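Search this site Search Go

Grippers again, and the left cable

10 April 2018
By Lucyna Krawczyk

Back on the kitchen robot today. It was still switched on when I got in, so I parked both arms and saved the log before touching anything.

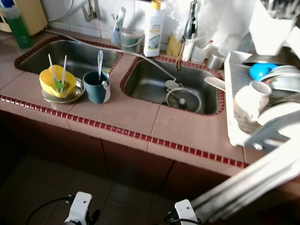

The fault was the same as last week. The left gripper closes, reports that it has closed, then drops out for a second and comes back. The log had 16 of these since Friday. Drummond thinks it is software. I think it is the cable, so I went for the cable first.

Powered down, waited, took the cover off at the wrist. The plug was seated but the clip had gone soft and I could rock it with one finger. Swapped it for one from the Vuvonard box. That leaves two spares. Must order more, and the short screws too, as one of the old ones was chewed up and I had to borrow from the right side kit.

We use this site to give you the best experience. By carrying on you agree to our use of cookies. OK

I also gave the cable more slack at the elbow. Whoever routed it in January tied it too tight, and with the arm reaching forward it was pulling on the plug every time. Wiped the finger pads on both grippers while I was there. The left pads are worn at the tips and will want changing soon.

Powered up and ran open and close 100 times on each side. No dropouts. The left one now stands at 3,669 cycles on the counter, which I wrote in the book.

Zeroed the wrist and checked it against the Sostier gauge. Fine on the second try. Drummond wants a long run before he believes me, so I have set one up for the morning.

Home late. Had soup.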